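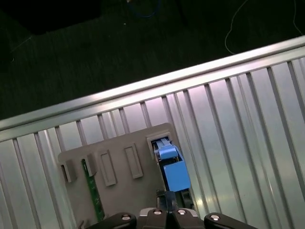 Vellside Community Workshop: September progress report

Hi Davina,

Well, September has been a busy one! You asked for something short and readable this time instead of the big spreadsheet (thank you), so I'm just going to tell you where we're up to with the bench and floor fit-out, what's been spent from the Hepburn grant, and the couple of things I'd like a yes or no on before we go much further.

The metal surface first, as it's the part you were most keen on. The ribbed aluminum panel is in use and I'm so pleased with it. You might remember we went back and forth for ages over whether to have ribs at all. Calum wanted a dead flat top, and I wanted something with channels so that little screws and washers would stop rolling off onto the floor every five minutes. I won that one, mostly by being stubborn, and I think Calum has come around. The raised rail along the edge was his idea, mind you, and it's a good one. You can slide a part up to it and it stops there, and your sleeves don't catch on it either.

It is bright, I'll give him that. The finish throws stripes of light back at you, and if you're trying to find a small silver screw among all those shiny ribs you can be looking for a good while. Fatima has started bringing a tea towel to lay over her corner when she's sorting hardware, and a few of the members have copied her. I'd like to try a softer lamp before we spend money on mats. I've priced one from Cinura and it fits inside what's left in the small equipment line.

Next, the plastic plates. We're still working with the flat grey ones with the moulded bits on the face, and they've turned into the thing everybody practises on. They sit nicely on the ribs, the matte grey is easy on the eyes against all that silver, and beginners can learn to line up an edge with the rail before they touch anything that matters. We've got 20 of them from Plinik and I'd say that's plenty for the evening groups as they are now. If we go ahead with the second group in the new year I'd want 15 more, and I'd ask for the same grey so we aren't mixing and matching.

The floor I'm less happy with. The dark covering is warm underfoot and it's lovely and quiet (you really notice it when someone drops a spanner), but it shows every speck. Sorcha vacuums at the end of each session and there are still little pale bits in it by the next one. It also swallows anything black. Last month Thịnh put his black tool bag down and then spent the whole tea break hunting for it, poor man, and it was by his feet. I don't think we should rip anything up. I'd just like to put a lighter strip along the bench side so that people can see what they've put down.

Which brings me to cables! I know this was on your list from the last visit and I won't pretend it's finished. The wall side is done and looks very tidy, with proper hooks and labels in Sorcha's best handwriting. The floor side is not done. There's still blue cable coiled on the floor past the rail and some thin loose wire that needs gathering up, and I'd like it all off the ground before we let the school groups in. Thịnh has drawn up a plan for a covered channel, and it only needs one joining piece cut to go around the corner. He thinks it's two evenings of work. I think three, knowing how much we all talk.

On numbers, we've had six regulars at the afternoon sessions, which is two more than when I last wrote, and the evening list is full. The feedback cards have been kind. One lady wrote that she had never in her life been allowed to take something apart before, and she's since had her own toaster in pieces at home. (She has promised me it's going back together.)

Money is in decent shape. Of the $1000 for bench and surfaces we have $140 left, and the lamp would come out of that. The storage line hasn't been touched because the drawer units still haven't shipped, and I'm chasing them again this month.

So, the things I need from you:

Are you okay with the lamp coming out of the bench money?

Can I use part of the storage line for the cable channel, or would you like a separate request for it?

Do you want the extra plates ordered now, or held until the second group is confirmed?

A quick email is fine for all of those. If you'd sooner see the place for yourself, we're there from 2 pm for the afternoon session and the kettle is always on. Calum would love to show you his rail.

Thanks again for all your patience with us,

Sorcha has the receipts in the blue folder if you'd like copies, and I'll send the attendance sheets separately once Fatima has typed them up.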